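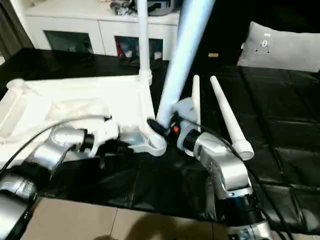
Base frame, pole and connector of the Walari stand on a dark table.

Walari stand: questions we receive often

Last changed on Friday, April 16, 2010

How high is the stand when it is ready?
It is 134 cm from the floor to the top of the pole. The height is fixed. Some customers have asked us for a shorter pole, but Cultport does not sell one at the moment.

Do I need tools?
No. All parts are pushed together by hand. Please do not use a hammer, also not a rubber one. We have received bases back with a crack beside the socket, and this damage is not covered by the guarantee.

Where should I put it together?
A table is more comfortable than the floor for the first steps. Put a cloth or a sheet under the parts so they do not get scratches. A dark cloth is good, you will find the white caps on it more easily. For the last steps, when the pole is in, you may prefer to move everything to the floor.

In which order do the parts go?
Begin with the base frame. Lay it flat and put the pole in, then press the collar down until it does not turn any more. After this come the connector and the tubes. The caps are the last. If you put the caps first, it is not a disaster, but you will probably have to take them off again.

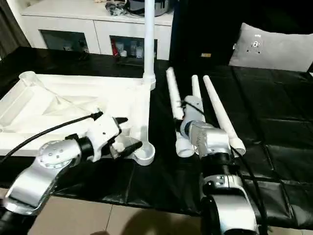
Lay the tubes beside each other before you begin with them and compare the length. The longest goes to the back. In the leaflet of the first delivery this was printed wrong, and we are sorry for it. The correct leaflet has a small 2 in the corner of the first page.

The collar is on the pole but the pole still moves. What is wrong?
Usually the collar is upside down. Pull it up, turn it round and press it again. A very small movement at the top of the pole is normal. If the pole moves already at the bottom, write to us.

The tube does not go into the connector.
Look inside the connector for a thin edge of plastic left from the moulding. You can remove it with a fingernail. If the parts were in a cold car or a cold garage, leave them in a warm room for 60 minutes and try again. Do not use oil, the tube will slide out later.

How do I take the stand apart?
The same steps from the end to the beginning. Hold the base frame with one hand and pull the pole straight up with the other. Do not swing it from side to side.

How do I clean it?
With warm water and a little washing-up liquid. The dust stays mostly between the ribs of the base, and for this an old toothbrush is very useful. Let the tubes dry before you put the caps on.

One cap is missing. Can I order it?
Yes. Caps and collars are sent as a small letter through Posport. Please tell us the part number, which is on the last page of the leaflet. The cap is number 13. New collars will be in stock again in May.

Is the Mahmoud stand the same product?
No, it looks similar but the tubes are thicker. The parts do not fit together.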